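The Counter Is Not a Shelf

By Þórey Egilsson
Jun 15, 2025
471 shares | 2 comments

Most kitchens have one stretch of counter where everything lands. It is usually the piece nearest the outlets, so the toaster goes there first, and then the coffee, the mail and whatever came home from the store.

Reto Kälin has spent years fitting kitchens for Podora, a small cabinet shop. He says people ask him for more counter when they already have enough. "They want another two feet," he says. "I ask them to clear what they have and cook on it for a week."

He did it himself in May. Everything went into boxes in the hall, and an item could come back only when someone went looking for it. The toaster was back by breakfast. The bread machine is still in the hall.

We use cookies to improve your visit. Accept | Settings
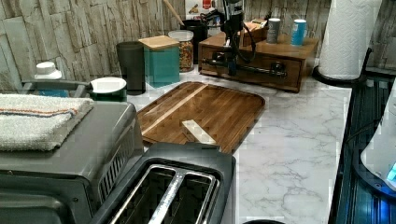
Containers are where Kälin is strict. He wants dry goods kept along the wall, with the front half of the counter left for work. A row against the backsplash can be a mixed lot, a dark gray canister next to a teal one with a bamboo lid, and a glass jar you can see into. Matching sets look good in the store, he says, but he finds it quicker to grab the right one when they differ. A low box with a drawer takes care of small things that would otherwise spread out. The cutting board can stay out if it gets used every day.

His other rule is about height. Tall things go at the back, and nothing goes in front of an outlet.

Get our home newsletter. Sign up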